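## The odds-and-ends bin is filling up!

Small things keep arriving, and we love it. A toy figure in blue, a red block, a black plastic whatsit with a bend in it: one bin, and already the start of a good swap.

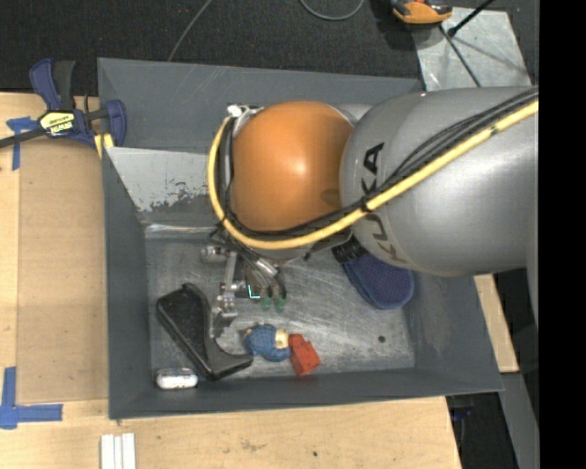

## What we're after for May

The Vendham swap table is back in May, and this time the whole long side of the hall is going to small stuff. Last year we had 22 boxes of it and they were picked clean before the tea urn had even boiled (I still think about the tin frog I put down for one second). So please go through your drawers, your glove compartment, the bottom of the toy chest, that bowl by the front door!

Anything that fits in one hand is welcome. Some of the things people asked for at the last table:

- single building bricks, any color, any make
- little figures, with or without their hats
- knobs, handles, caps and feet from things you no longer own
- game pieces, dice and counters
- beads and big buttons

Mystery parts are very welcome too. Last May a plain gray knob sat there all morning and then went home with a man who had been missing it from his stove for 8 years. He held it up over his head and people clapped!

## Dropping things off

There are 2 drop-off points, the front desk at Hemolska Hall and the shelf inside the door of the Cestska reading room. Loose is fine. If you have a set that belongs together, put it in a bag and write "keep together" on it, or it will be scattered by lunchtime. Please wipe off anything sticky, and take the batteries out.

No glass, no magnets, nothing sharp. Very tiny pieces should come in a closed jar so we can keep them up on the high table, away from the toddlers.

## Sorting evening

We sort by color first and argue about the rest later. It's my favorite part of the whole thing, tipping out a box and finding a marble you could swear you owned in second grade. Children can join in if they bring a grown-up, and there will be soup from the Daneshvar kitchen again, the red lentil one with the lemon.

Last year's final tally was 478 items swapped. I would dearly love to beat it, so get rummaging, and bring a muffin tin for sorting if you have a spare.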